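Filed under: Open Data > Home and Garden > Cut Flowers

Teka Vase Life Claims, README

Last updated 14 February 2026

What it is

Teka is a table of claims about how long cut flowers last. It has 1118 rows and 11 columns. Each row is one claim, copied from a care card, a shop page, a packet of flower food or a gardening forum, with the number of days promised and whatever evidence came with it. Usually none did.

I started it after buying tulips with a card that said "add a penny, lasts twice as long." Twice as long as what? The card didn't say, and neither did most of the places that repeat the tip.

What it is not

Teka does not measure vase life. If you average the days column and call the result the life of a rose, you will have the average of what sellers are willing to print. Please don't do that. People did it with the January release anyway.

Columns worth explaining

days_claimed: a whole number, or blank. In 352 rows it is blank, mostly where the source says "longer" or "for ages." I left these in. A claim with no number is still a claim, and they make up a large part of what people hear.

end_point: what the source counts as the end of the flower's life. This is the column I trust least.
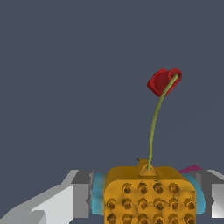

The end point ought to be simple, and it's where nearly every source goes soft. Some stop the clock at the first dropped petal, some when the water smells, some when the head bends over. That last one is a mess. Take a red blossom on a long, thin stem, tilted to one side like the one above. A tired coder could mark it "drooping" and move on, but plenty of flowers lean from the start, and one look on one day can't tell you which kind you have. I now code "bent" only if the source says the angle changed.

additive: sugar, bleach, aspirin, vinegar, coin, packet, none, not stated. Packets are split by maker where the maker is named. The Ding packets get their own code for the dull reason that they turn up so often.

control: yes, no, unclear. "Yes" means the source at least says it kept some stems in plain water at the same time. It does not mean they were cut on the same day or kept in the same room. I used to have a stricter code and had almost nothing to put in it.
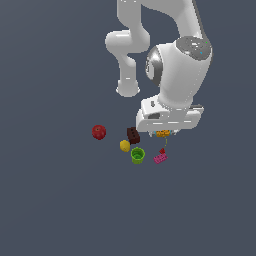
copied_from: filled in where I could trace the wording to an older row. Treat rows that share a source as one claim said several times. The line about cutting stems at an angle "so they drink more" shows up with the same odd comma on page after page, and I don't believe that many people arrived at it alone.

Sources

Care cards came from shops in Gedura and Irnis, picked up in person. Web pages were saved as text. I did not go after paywalled journals, so the better research on cut flowers is missing, and the table makes the whole subject look sillier than it may be. Keep that in mind before quoting it at your florist.

Known problems

Room temperature is stated so rarely that I dropped the column. A bunch by a radiator and a bunch in a cold hallway are different tests — most cards treat them as one.

"Up to 10 days" is recorded as 10. I know. "Up to" covers one day as well. There is a flag, up_to, and you should use it.

Variety names are whatever the seller wrote. Some are surely wrong.
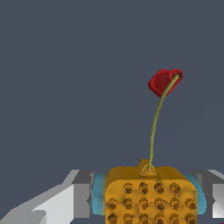
One user of the January release wrote in to say that I'm too hard on the coin rows, that a clean vase and fresh water explain most of the good results, and that people who bother with a penny probably also bother to wash the vase. I think that's likely right, and it's also my complaint. The same user asked for a column on vase cleaning. I tried it on the Irnis cards and nearly every cell came out "not stated," so it's on hold.

License and fixes

Free to use, with credit to Teka. Corrections are welcome if they come with the source text. "My grandmother always did it" goes in as a new row, with control set to no.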